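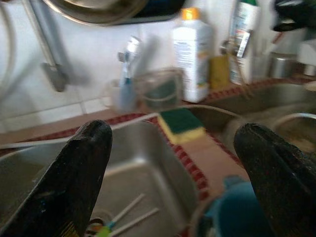
Orkine two-finger kitchen kit — site inspection checklist
Site: Bullovstead test kitchen, sink station
Inspected by: Oksana Pasichnyk
Date: 7 November 2021
Kit firmware: 131

Mounting and cables
1. Arm base bolts at marked torque — PASS
2. Wrist cable has slack through full rotation — PASS
Comment: Tie moved one slot back from the elbow. The Prusby install had it too tight and the jacket wore through.
3. Emergency stop reachable from the sink and from the door — PASS

Gripper
4. Finger pads seated, no lifting at the edges — PASS
5. Pad surface condition — PASS WITH COMMENT
Comment: Specks and scuffs on the left pad, cosmetic. Replace at the next service visit. Orkine sells pads only in pairs.
6. Grip force limit set to level 4 or lower — FAIL, corrected on site
Comment: Found at 5. The setting goes back to default after a firmware update. Reported to Esfahani, ticket 678. Recheck after every update until they close it.

Wrist camera
7. Both fingertips in view — PASS
8. Image sharp while the arm is moving — FAIL
Comment: Sink and back ledge blur during travel. Shorten the exposure or slow the approach. There is plenty of light on the white tile to allow a shorter exposure.

Work area
9. Faucet arm entered as a keep-out zone — PASS
10. Overhead items entered as keep-out zones — OPEN
Comment: The round metal pan above the ledge is not in the map. Take it down or add it.
11. Glass kept off the back ledge — FAIL
Comment: Tumbler with a toothbrush in it. Swap for plastic.
12. Divider between basins clear — FAIL
Comment: Sponge on the rim. It needs a fixed holder if it is going to be used as a pick target.
13. Basins free of small loose items before start — FAIL
Comment: Two thin white sticks and a small multicolored object in the left basin. Add this to the operator's start sheet.

Result: supervised use only. Items 8, 10, 11, 12 and 13 to be cleared before unattended running. Next full inspection in February.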